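Hosudside Side Table Set

A set of remote-control demonstrations recorded in simulation with the Undness two-arm station. Collected by the robotics group at Gavex. This card covers release 3. Earlier releases used a different joint order and should not be mixed with this one.

Summary

Episodes: 143
Setting: one simulated living room, furnished
Robot: two arms, a gripper on each
Control: leader arms moved by hand, one per follower arm
Views: one room view, one on each wrist
Licence: research use, see LICENCE.txt

What the task is

The operator stands the robot at a low dark side table and works with the small things on it. The table is crowded on purpose. Objects differ a lot in shape, and several are awkward for a parallel gripper: a skull with a long snout, a potted plant with spiky leaves, a phone lying flat. Each episode has a one-line instruction stored with it, and the operator reads it before touching the leader arms. 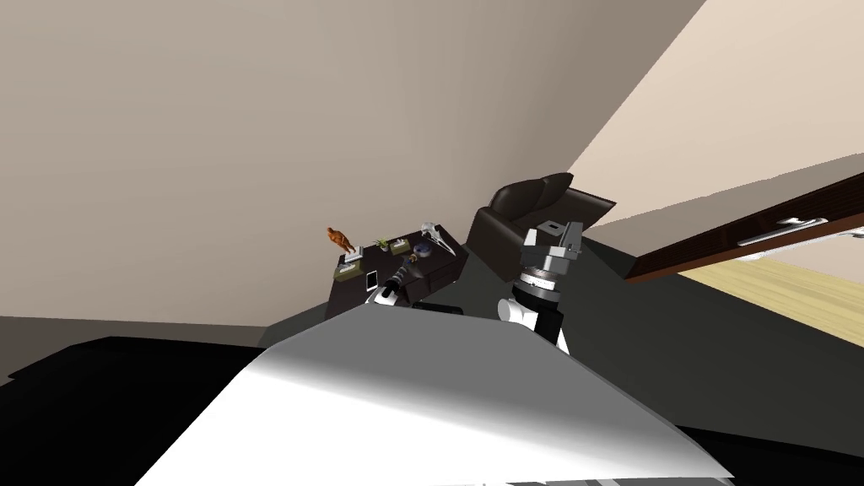

Operators were told to use whichever arm they liked unless the instruction named one. Most picked the nearer arm. The other arm still appears in the recording and its joint values are logged throughout, including when it is doing nothing useful. We did not trim idle stretches at the start or end. If your training code is sensitive to long pauses, use the "moving" flag in the step table, which is set whenever either leader arm is above the speed threshold in config.yaml.

How the episodes were recorded

The leader arms are the Bergmann pair, clamped to a desk in front of the operator's screen. Squeezing the leader handle closes the matching gripper. There is no force feedback, so operators judge contact by eye, and the wrist views matter more than they would on a rig with feedback. We asked people to come in slowly over the table edge and open the fingers fully before the approach.

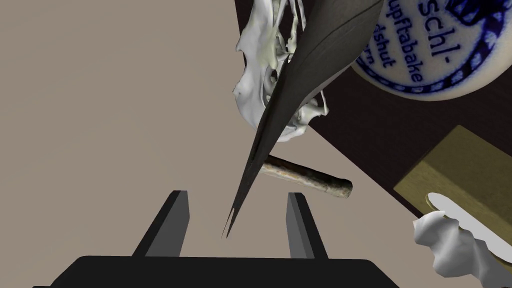
Thin and pointed objects took the longest to learn. New operators did 70 practice runs each before anything was kept, and the practice runs are not in the release. An episode was stopped by the operator with the foot pedal, or by the software when the time limit of 200 seconds ran out. Both kinds are included. The field "ended_by" says which it was.

Wrist views

The wrist views turn with the wrist, so up in the picture is seldom up in the room. Expect walls and floor at steep angles, and expect steps where neither wrist has an object in sight. These are left in. Dropping them breaks the timing between the arms.

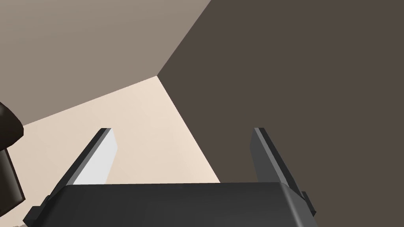
Wrist view, fingers open, facing a corner of the room.

Files

episodes/ -- one folder per episode, numbered from 000
episodes/NNN/steps.parquet -- joint values, gripper opening, leader values, flags
episodes/NNN/views/ -- the three video streams
episodes/NNN/instruction.txt
config.yaml
CHANGES.txt

Gripper opening runs from 0 (closed) to 1 (fully open). Leader and follower values are stored separately -- please train on the leader values if you want to copy our baseline.

Known problems

Loose objects sometimes sink slightly into the table top after a reset. The wrist streams lag the joint log by one step in the earliest episodes; CHANGES.txt lists which. Objects with complicated outlines use simplified collision shapes, so a grasp that looks as if it should hold may slip. The reverse also occurs, and fingers can stop a little short of a surface.
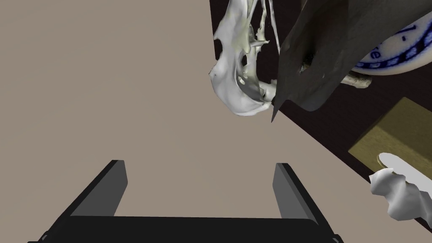
On the issue tracker, Undness-user asked whether the simplified shapes could be swapped for the full meshes and the episodes replayed, "because half my failed grasps look fine on screen". They can be swapped, but replays drift after first contact and the stored success labels no longer apply. The full meshes are in extras/ for anyone who wants to record new episodes with them.

Success labels

Labels were set by the operator straight after each episode and checked once by a second person. Where the two disagreed, "success" is left blank.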